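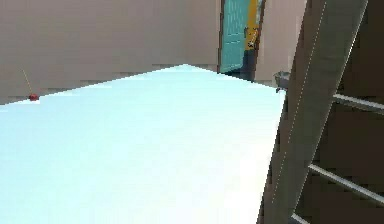
Work on the Sturix mobile manipulator in this period was dominated by a fault in the protective stop. The stop is meant to hold the arm whenever the controller's estimate of the camera pose and the pose recovered from the image disagree beyond a set limit. In simulation it failed to do so, and the base continued to accept drive commands with an invalid pose. The large pale tabletop is a typical difficult case: the surface is bare over most of its area, the small red object sits at the far left of the back edge, and the pose matcher has very little to work with between that object and the grey structure on the right. A matcher that finds too few features should report low confidence. Ours reported its previous confidence value, unchanged, and the stop logic accepted it.

The fault was found in simulation only. The physical unit at Skudevport was not in motion under the affected software build at any time. It was locked out as a precaution on the same day the fault was confirmed and remains locked out at the time of writing. No injury, contact event or equipment damage has been recorded under this grant.

Status against the work plan

Work Package 1 (arm and base integration) is complete. Work Package 2 (simulated household rooms) is complete except for the lighting variants described below. Work Package 3 (protective stop and recovery behaviour) is behind schedule. Work Package 4 (supervised trials at Skudevport) has not begun and cannot begin until Work Package 3 is closed.

The simulated campaign was planned as 221 episodes. Of these, 187 ran to completion. The remainder were ended by the watchdog timer, which is independent of the protective stop and behaved as designed. Review of the completed episodes showed that the stop should have triggered in a number of them and did not. We are treating the whole campaign as invalid for the purpose of the safety argument, including the episodes with no apparent irregularity. The task performance data may still be usable and will be reported separately. 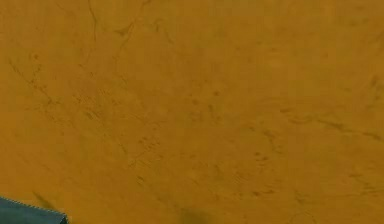 Ismail Lahlou

Sequence of the fault

The pose matcher runs as a separate process and publishes a pose, a timestamp and a confidence score. When the matcher fails to find a solution it is supposed to publish an empty pose with a confidence of zero. A change made in August altered the failure branch so that the last valid message was republished with a fresh timestamp. The intent was to smooth over short dropouts during turns. The effect was that the stop logic could not distinguish a current pose from a stale one.

The mottled orange-brown surface gives a clear illustration. It fills nearly the whole view, apart from the teal object at the bottom left corner. There is ample texture in the veins and specks, but nothing in the view tells the matcher where in the room the camera is. Texture alone was enough to keep the feature detector satisfied, so the detector's own health flag stayed green. Two checks that we had described to you as independent were in practice both reading the output of the detector. I described them that way in the previous report, and that description was wrong.

Ghizlane Berrada traced the fault by replaying the message logs against the true simulator pose. The published pose was frozen while the true pose continued to change. Once the messages were lined up on a common clock the cause was plain within an afternoon. Getting them onto a common clock took considerably longer, and the logging format has now been changed so that the simulator clock is stored with every message.

Contributing factors

The August change passed review. The review looked at the smoothing behaviour and at trajectory quality, both of which improved. The unit tests for the stop logic supplied their own synthetic pose messages and so never exercised the altered branch. The integration test that would have done so had been disabled on the Tratmont build server after repeated timeouts, and its status was displayed as "skipped" in a column that is hidden by default.

A second factor is latency. The protective stop was specified on the assumption that a stale pose would be recognized by its timestamp. Measured delay between image and published pose was around 169 milliseconds in normal running, well inside the allowed window, and this gave us more confidence in the timestamp check than it deserved. The check measures the age of the message. It does not measure the age of the image the message was derived from.

A third factor is the choice of test views. Early tests used rooms with strong structure at mid-distance: door frames, furniture, clear wall edges. Views dominated by one plain surface came into the test set late.
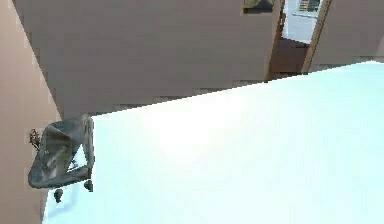
Figure 3. Simulated room, oblique view over a pale surface. Grey office chair at left, open doorway at upper right.

Views of the type in Figure 3 fall between the two extremes. The door jambs and the chair provide usable edges, while the pale surface across the lower right is close to uniform and has a bright area toward its middle. On the corrected build the matcher either solves such a view or reports failure. We have not yet tuned the threshold that separates the two outcomes, and until this is done the stop will trigger more often than an operator would like. Iraklis Vasilakis has asked that the threshold be left conservative for the first supervised trials, and I agree.

Corrective actions completed

The republishing branch has been removed. A failed match now produces an empty pose and zero confidence in all cases.

The pose message carries the capture time of the source image as a separate field. The stop logic reads that field and ignores the publication time.

The disabled integration test has been restored and split into shorter runs. A skipped test now blocks a release in the same way as a failed one.

Karim Abdel Rahman has written a fault injector for the Younis simulator which freezes, delays or blanks the camera stream on command. It is run against every release candidate — including those that do not touch perception.
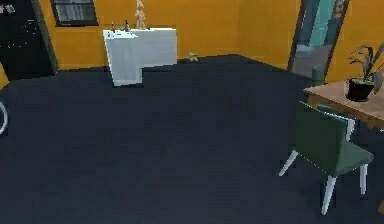 Corrective actions outstanding

The second check must be made properly independent. The current proposal compares wheel odometry and arm joint encoders with the published pose, using no image data. The open-floor room will be the main test for it. Its dark, matte floor offers little to the camera over a large area, and the green chair with its white legs stands pulled out from the table, its rear legs still partly under the edge, so a drive path across the room has an obstacle to respect while the pose estimate is at its weakest. Younes Salem is preparing the odometry error model.

The lighting variants in Work Package 2 are on hold. Rendering them before the stop is verified would produce data we could not use.

The hazard log has been amended. The entry for undetected loss of camera pose was previously marked as controlled by design. It is now open, with severity unchanged and likelihood to be reassessed after the repeat campaign.

Schedule and budget

The repeat campaign will use the original episode list with the fault injector active in a portion of the runs. Compute time falls within the existing allocation. Staff time does not, and we request that the unspent travel line for Work Package 4 be reassigned to Work Package 3. No increase in the total award is sought.

We ask the program office to confirm two points: that the reassignment is acceptable, and that the Skudevport unit may be moved under its manual pendant for routine battery maintenance while the lockout on autonomous motion stays in place. The pendant circuit is hard-wired and does not pass through the affected software.

Report submitted October 4, 2026. Replay logs and the amended hazard log are available on request.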